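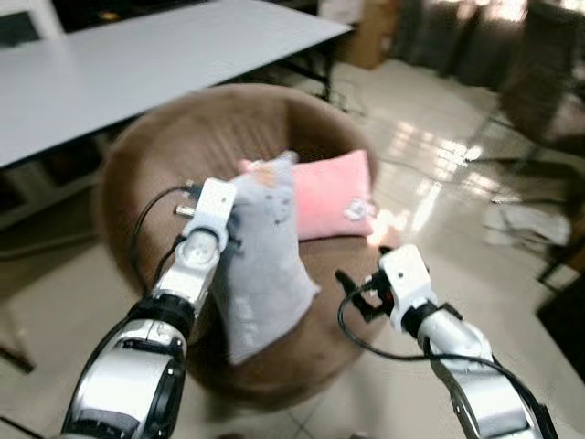

Gray plush cushion with faint cartoon print. See Soft furnishings.

Furnished Rental Safety Check
Property: 359 Grorkthorpe Road, Firnulthorpe
Managing agent: Dirix Lettings
Checked by: Lorne Robichaud
Date: 9th January
Status at time of check: between tenants, heat left on low

Marks used: OK, FIX (before next move-in), WATCH (look again at the August check), N/A.

Entrance and stairs

Front door opens fully and locks from inside without a key — OK
Porch light — OK
Porch steps, surface and edges — FIX. The edge of the top step is breaking up on the left side. I put a strip of yellow tape on it. Tape is not a repair.
Inside handrail, firm along full length — FIX. Bottom bracket turns in the wall when you lean on it. The screw hole is worn out and needs a proper anchor, or move the bracket over to the stud.
Stair carpet, no loose edges — OK
Light switch at top and bottom of stairs — OK. Both work the same fixture.

Smoke and carbon monoxide

Smoke alarms, hall and upstairs landing, test button — OK, both sounded
Alarm dates — WATCH. The landing one is getting near the end of its life going by the label. Order one now and keep it in the office.
Carbon monoxide alarm near furnace — FIX. It was unplugged and sitting on the basement shelf. Plugged back in and tested, sounds fine. Please have a battery model mounted on the wall so the outlet can be used for something else.
Escape route from back bedroom — OK. Window opens wide and stays up by itself.

Kitchen

Range, all burners light — OK
Anti-tip bracket on range — FIX. There isn't one. I pulled the range out to be sure.
Range hood filter — FIX. Heavy grease. Soak it or replace it.
Fire extinguisher, gauge in green, pin in place — OK. Hung too close to the range, though. Move it to the wall by the back door.
Outlets near sink trip when tested — one OK, one FIX. The one to the right of the sink stays live after the test button is pressed. I switched it off at the panel and left a note on the cover.
Under sink, leaks — OK
Cabinet catches — WATCH

Soft furnishings

Sofa and armchair labels present and readable — OK on the sofa. The armchair label has been cut off. Without a label we can't tell what the filling is, so I would take the chair out.
Loose cushions, seams and covers — OK. Check for open seams and filling coming out, and look at the back as well as the front. Light creasing or a worn print doesn't fail a cushion.
Cushions and throws kept clear of heaters — WATCH. Baseboard heater runs behind where the sofa sits. Sofa needs to come forward. Mark the floor if you have to, people push it back.
Curtains clear of heaters — FIX. Living room pair hangs down over the baseboard. Shorten or swap them.
Blind cords out of reach of small children — FIX in front bedroom, OK elsewhere. Cordless blind preferred.
Mattresses, upstairs — OK

Heating and electrical

Furnace filter — FIX. Gray all the way through. I didn't have the right size with me.
Furnace service tag — WATCH. Last service was by Orakzai Heating, tag is signed but the next-due line is blank. Office to call them and get a date.
Space heaters left by tenant — N/A, none found
Bedroom lamp — FIX. There was a 100-watt bulb in a fixture marked for less. I took it out and left the fixture empty.
Extension cords — FIX. Brown cord run under the living room rug. Removed and put in the trash.
Electrical panel labeled — WATCH. Labels are in pencil and half gone. It took me longer to find the kitchen breaker than to do the rest of the kitchen.

Bathroom

Fan pulls air — OK, noisy
Non-slip surface in tub — FIX. Old stickers have worn smooth. Scrape them off before putting anything new down.
Hot water temperature at tap — OK
Toilet firm on floor — OK

Comments

The range bracket, the kitchen outlet and the handrail come first. I would not hand over keys until those 2 jobs in the kitchen and the rail are signed off. The rest can be done in one visit by anyone handy, except the outlet, which needs the electrician.

The armchair is awkward to get through the hall. Take the legs off first — they unscrew.

Previous sheet had the porch step marked OK. It may have gone over the winter, but please don't carry marks forward from the old sheet without going outside to look.

Keys returned to the Dirix office, front desk. Basement door key is still missing.

L. Robichaud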